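Tolance Shelf and Box Set

README for the object and task notes

Overview

Tolance covers a small group of tabletop storage tasks: opening and closing a lidded box, putting things on a two-tier shelf, and taking them off again. These notes describe the furniture, the starting layouts and the label fields. The set holds 300 episodes across 22 layouts. File formats are covered in the separate Jilness loader notes.

Object notes are by Elba Ulloa. Layouts and label checks are by Majdi Abu Hammour.

Objects

shelf_two_tier
Two off-white boards with rounded corners on four cylindrical metal legs. The top board is held by four small screws. The lower board sits just above the tabletop, so flat items pushed against its edge tend to stop there and do not slide up. Tighten the screws before measuring shelf height — a loose leg shifts the top board enough to matter.

box_orange
Rectangular, orange-brown, with a flat lid and a gold-colored metal clasp on one side. The clasp has an upper piece by the lid and a lower piece on the body. The clasp side counts as the front for all heading values.

small_items
Kept in the Shek bin and listed in items.txt. 11 items are in use. Items dropped from the list keep their old ID numbers, and the numbers are not reused.

Surface

All layouts use the same white tabletop with gray marble veining. The veining is not a position reference. Measure from the near left corner of the top.

Label fields

layout_id: integer, 1 to 22
box_heading: degrees, clockwise from the near edge, clasp side as zero
lid_state: open, closed or partial
shelf_upper, shelf_lower: list of item IDs, or an empty list
note: free text, may be blank

Use partial for any lid that is off its seat, including one resting on the clasp. Earlier labels used "ajar" for the same thing. The Bonness script converts these on load and writes a line to the log.

Layouts

Group A: lid closed, both tiers empty, shelf at far left, box on the far right half of the top and turned so that one corner points toward the near edge.

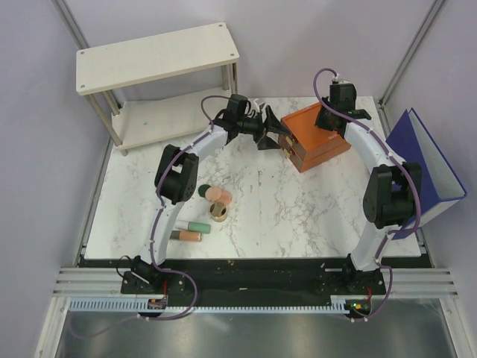 Group B: lid open, one item on the lower tier. Shelf position as in Group A.

Group C: lid closed, items on both tiers. Box heading varies by layout and is given in layouts.txt.

Known issues

In 35 episodes the shelf angle was not recorded and the field reads -1. Leave these out of any work that depends on shelf pose.

The January labels for Group C list upper and lower tiers in reverse order. Fixed in the current files — older copies should be replaced.

box_heading is rounded to the nearest five degrees in Group B only.

Changes

Added the note field.
Removed lid_color, which had the same value throughout.
Renamed rack to shelf_two_tier.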